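Home | Posts | Replies | Media | Football | About

Thread: the loan window, and why I can't stop refreshing my phone
By Soledad Bustamante, March

Right, kettle's on, so let's do the striker thing. A few of you asked what I make of Staltasari Town going after Grukis on loan and I've got far too many opinions for one post. 1/

First off, I like him. I've liked him since he came on at our place two seasons ago and ran our left back ragged for the last quarter of an hour. Big lad, doesn't look quick, then suddenly he's three yards past you and you're apologising to your keeper.

But liking a player and wanting him at your club in March are two different things! We've got nine games left. He'll need two or three just to learn everyone's names.

The talk on the supporters' board is that Alcantara Rovers want 75 per cent of his wages covered plus a fee if we stay up. I can't swear to that, it's a bloke whose cousin works in their ticket office, but he was right about the goalkeeper in August so I'm listening.

And fair play to Rovers, why wouldn't they? They're sat in mid-table with four forwards and nothing to play for. If I had four forwards I'd be charging people to look at them.

What bothers me is what happens to young Cukitz. Eighteen, came through our own youth set-up, scored on Monday night with his wrong foot from a corner nobody else wanted to attack. You bring in Grukis and that kid goes straight back to the bench till May.

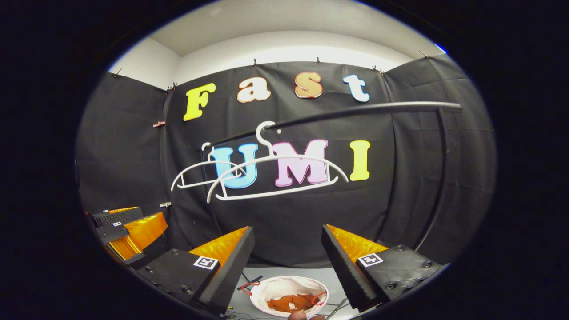
Black cloth, clips and a couple of white hangers.

I know, I know – you can't stay up on sentiment. My brother has been sending me that exact sentence since breakfast.

Here's my case though. Cukitz presses. He chases centre halves down until they're sick of the sight of him, and that's how we got both goals against the bottom club. Grukis doesn't press, he sort of strolls towards people with his arms out.

If we play Grukis we have to play the way he likes it, which means crosses, which means both full backs bombing on, which means that enormous gap behind them we spent all of autumn moaning about. Remember autumn? I was at the away game where we let in five. I had a pasty I couldn't finish.

Someone's replied saying play the two of them together. I'd love it! Proper old-fashioned front two, little and large. But who drops out of midfield? Go on, you pick, because I've tried it on the back of an envelope and every version leaves our captain covering half the pitch on his own.

Someone else says he's 36 next birthday and his legs have gone. No he isn't! You're thinking of his older brother, the centre half. Everyone does this. Different player, same eyebrows.

Money bit, quickly. We took 400 to the last away match, midweek, in sideways rain. That's a brilliant turnout for us and it still wouldn't pay a forward like that for very long. The club's been careful for years and I'd hate to see us chuck it away on two months of somebody else's player.

Then again, going down costs a fortune too. So I go round and round. Ask me before lunch and I want the kid, ask me after and I want the big man.

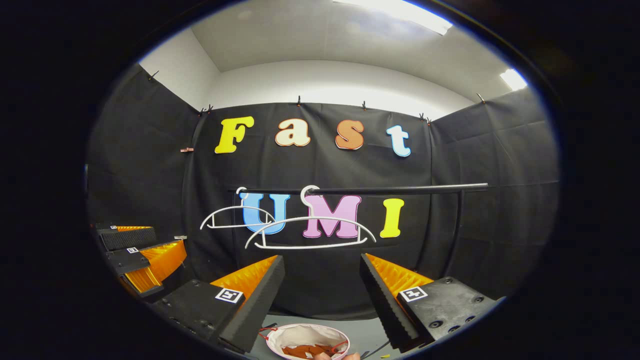
Drapes up, ceiling light on.

Update as of 4pm: the local paper has gone from "interested" to "in talks". The manager was asked about it at his press conference and said he was "happy with the group", and we all know what that means. He said the same thing the day before we signed the goalkeeper.

He did say something nice about Cukitz, that he's "earned the right to be tired". No idea what it means but I'm choosing to be encouraged.

So, prediction time. I reckon we sign him, he starts on the bench Saturday, and comes on for the last half hour. I reckon he scores one with his shin before the month's out and I'll be in the away end hugging strangers, having completely forgotten I ever wrote any of this.

But if it was my choice? Start the kid. Let him have the nine games. Get a cheaper body in for the bench, someone who's happy with ten minutes here and there, and spend the rest on a left back – please, I'm begging, any left back.

Muting this for a bit as my phone is at three per cent. Be nice to each other in the replies. Yes, even you, Rovers fans.

Recent posts by Soledad
Five at the back and why I've come round to it
That penalty, again
Trains for the next away day (bring a coat)
Youth team round-up: two wins and a washout
Who takes our corners now?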